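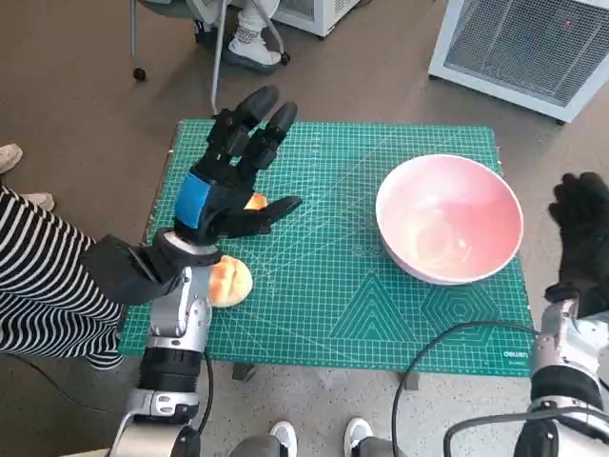
Iqra Afridi asked at the draft reading why the report treats setting a table for bread as a layout problem at all, and whether a bigger table would settle it. The table size is fixed by the project, so the question is answered here only for the low table.

## 2. Layout

The work surface is a green cutting mat with a white printed grid. Positions are read from the grid and noted before each trial. The items are:

- one round bun
- one smaller piece of bread
- one bowl, pink inside, with a white rim

The bowl goes right of centre and the bread to its left. Two layouts were compared. In Gretar, the bun lies close to the left side of the mat. In Sondier, it lies against the bowl. Each layout was set out 5 times.

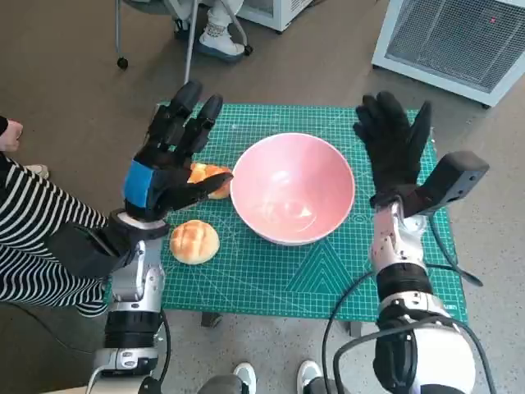 Sondier was dropped after 3 trials because the bun had to be moved before the smaller piece could be put in the bowl. Gretar needed no such step and was kept for the rest of the work.

## 3. Crumbs

The mat was brushed down after every trial and the crumbs weighed. A full set gave up to 65 mg. The printed lines stayed readable throughout, so no trial was lost to a bad position reading.

## 4. Open points

The bowl was only tested empty at the start. Bread of other shapes was not tried. The grid numbers should be copied into the log by one person, as two entries in the Gretar set use different corners of the mat as zero.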